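Mug tree keeps leaning when I hang cups on it?
Asked by Paula Olteanu

We have a wooden cup stand on a round table in our shared room, with light plastic cups. Is there a right order for hanging them?
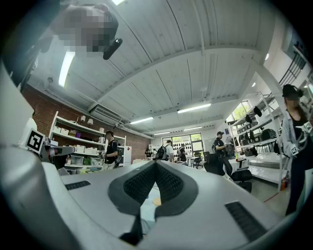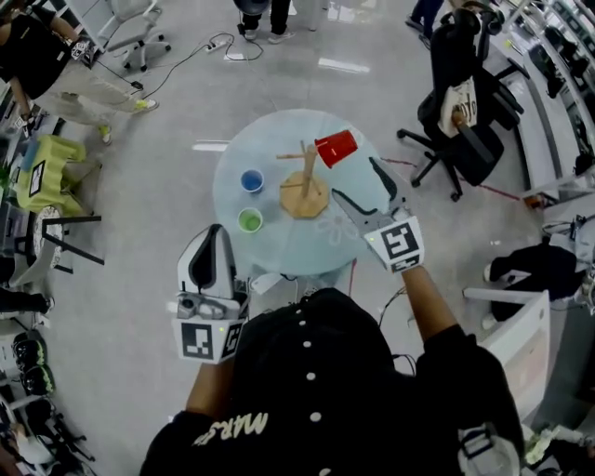
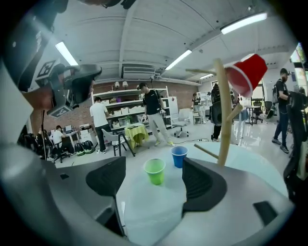
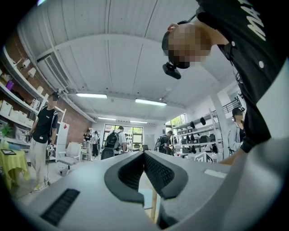
2 answers

Olumide Fashola
Start with a low peg, then go to the opposite side! Mine holds way heavier mugs (over 19 years old, still straight).

Emilian Preda
Check the table first. Ours was the wobbly one.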